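Plukatum quantizer: stepped pitch drifts sharp above the fourth octave

Forum > Modular and DIY > Utilities and Sequencing

hmacedo
I have a Plukatum dual quantizer feeding two oscillators, an Amaral triangle core and a Jekano through-zero. With the quantizer set to chromatic and a keyboard as source, both oscillators track fine for the first three octaves. From the fourth up, both go sharp by the same amount. At the top of the range it reads 17 cents.

Same error on two unrelated oscillators, so I assume the quantizer. Firmware is current. Has anyone recalibrated one of these? The manual covers the input stage only.

Henrique

plullwood_rack
What are you measuring with? If it's a tuner on the audio output, you are measuring the whole chain. Put a meter on the quantizer output with nothing patched to it and write down the voltage for each octave.

hmacedo
Tuner on the audio. I'll do the voltages tonight.

endang.w
Before you touch any trimmers, check how you are splitting the pitch signal. If both oscillators hang off one output through a passive mult, the output sees both input impedances in parallel and the voltage drops. It happens on every module that has a 1k resistor outside the feedback loop.

mahtab_r
A loaded output makes the voltage low, so the pitch goes flat. He is sharp. Also, the droop is a scale error and would be there from the first octave, in proportion. He says the first three are fine.

endang.w
Unless he tuned the oscillators while loaded and then removed one. Then everything reads sharp, and the higher you go the worse it gets. Three "fine" octaves on a tuner can hide a few cents.

mahtab_r
Possible. But he would need to have trimmed the volt per octave scaling on both with the load in place. Retuning the coarse knob won't do it.

hmacedo
No passive mult. Quantizer has two outputs, one per oscillator. I did trim the scaling on both, last October, from a different source.

Voltages, unloaded, Plukatum channel A:
1 V: 1.000
2 V: 2.000
3 V: 3.001
4 V: 4.006
5 V: 5.014

Channel B is within a millivolt of the same.

plullwood_rack
14 mV at 5 V is 16.8 cents at 12 semitones per volt. That accounts for your 17. The oscillators are innocent.

mahtab_r
And it isn't linear, so a gain trimmer won't fix it. If you trim the 5 V point down you pull 2 and 3 V flat. Both channels share the error, which points to something common to both. Dual DAC, single reference. I would look at the reference or at the calibration table before anything analog.

afonso_t
I repair these. The table is the usual culprit. Plukatum stores a correction value per octave in flash, and the upper entries get overwritten if power drops while it is saving a scale. Hold both channel buttons at power-up, wait for the LEDs to alternate, then step through the octaves with the encoder. You need a meter with at least 4.5 digits. Let the case warm up first.

The procedure is in the service note and was left out of the manual. Afonso Tavares wrote up the older revision on his site, and that's me, so ask if the LED pattern doesn't match.

endang.w
I'd still swap the power connection first. A sagging rail gives you errors at the top of the range.

afonso_t
A sagging rail would make the top octave low. The output op amp needs headroom above 5 V and a 12 V rail has plenty. I have seen one of these run within spec on a supply down at 8 V.

endang.w
On that board, maybe. The first revision had a different output stage and I had one that misbehaved on a weak supply. Fair enough on the direction of the error.

florencio
Same symptom here on a used unit, revision 2 board. Afonso's procedure fixed channel A. Channel B stepped through the table but would not store. Any idea?

afonso_t
Revision 2 needs a long press after the last octave, once per channel. If you power off after the first one, only A is written. Repeat it for B alone.

florencio
That was it. B is within 2 mV now over the full range. Thanks.

Florêncio

hmacedo
Done here as well. Warmed the case up, entered calibration, rewrote all the entries. Channel A now reads 4.000 and 5.001. Channel B 4.000 and 5.000. Amaral tracks to within a cent at the top. The Jekano is still 2 cents sharp in the last octave, and I'm putting that down to its own high frequency trim.

mahtab_r
Set the Jekano HF trim last, with the linear FM input unpatched. Its attenuator leaks a little when a cable is in, even at zero, and you'll chase the offset otherwise.

hmacedo
Noted, there was a cable in it. I'll redo it with the input empty, and I've saved the old table values in a text file in case Afonso wants to compare them with the older revision.

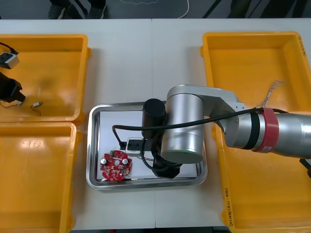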